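Gravley Stage and Screen Archive
Progress report to the Floden Fund, second period, through November

Dear friends at the Fund,

I said in the last report that I would try to keep this one shorter, and I have tried, but a good deal has happened since the spring and I would rather you heard it from us in full. As you know, your grant pays for the sorting, scanning and cataloging of the Kotavach collection, the fan magazines, publicity stills and gossip columns that came to us from the old Kotavach picture agency when it closed its doors. For anyone on your side who is new to the project, these are mostly celebrity photographs - premieres, airport arrivals, weddings, a great many people getting out of cars - along with the typed captions that went out to the papers with them.

The main figure first. We have now scanned and described 1,628 items, which puts us a little ahead of where the plan said we should be. The stills went quickly once we stopped trying to do them in agency order and simply took each box as it came. The magazines have been slower. The paper in the cheaper titles is brittle along the spine, and we have had to support each issue by hand while it is being turned, so a single magazine can use up most of a morning. We have 205 magazines left to do, and I would ask you to expect those to run well into the next period.

Captions have been the real pleasure of the work, and also the real headache. The agency spelled people's names however the desk happened to hear them, and the same actress can turn up four different ways in one summer. Magdolna Bárány has built us a name list that ties all the spellings together, and it has already rescued a whole run of wedding pictures that had been filed under the groom's stage name and the bride's mother. I can't say enough about how patient she has been with it. The list will go online with the collection, and I think it will be used by people who have no interest in our pictures at all.

We did have one disappointment. The Tlapale film festival material, which we had hoped would fill two full boxes, came to only 17 prints, several of them duplicates. The rest seems to have gone out on loan to a magazine years ago and stayed there. We have written to the publisher's successor and had a friendly answer, though no promises yet. I have left the line in the budget for now and will move it to magazine repairs if we hear nothing by the end of winter. Please tell me if you would prefer us to do that sooner.

On rights and privacy, we have kept to what we agreed with you. Anything showing the young children of well-known people is being cataloged but held back from the public site, and so are the hospital pictures, of which there were more than any of us liked. Families who write to us get an answer from a person, usually me, and so far the letters have been kind ones. One gentleman sent us a lovely long account of his aunt's years as a columnist, which we have added to the files with his permission.

The small preview site opened in the fall with 15 albums, chosen to show the range of the collection. Visitors seem to stay longest with the premieres, and a good many of them write in to put names to faces at the edge of the crowd.

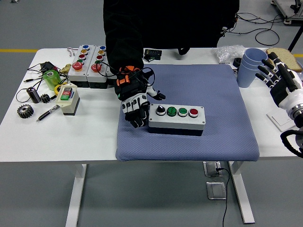 Odalys wrote in to say that the premiere album had her mother in it, third from the rope, and that the caption had the wrong theater: the marquee belonged to the Gravley Palace, which had closed for repairs by the following year, so the date must be wrong too. We checked it against the trade listings and she was right on both counts, and the record has been corrected with a note of thanks.

For the coming months, the plan is to carry on with the magazines, finish the name list, and open the airport and travel pictures to the public. Spending is within the budget on every line except archival sleeves, where the price went up after we had made our estimate. The difference has been met from our own supplies money. A full statement of accounts will follow under separate cover, and the next report should reach you in the spring.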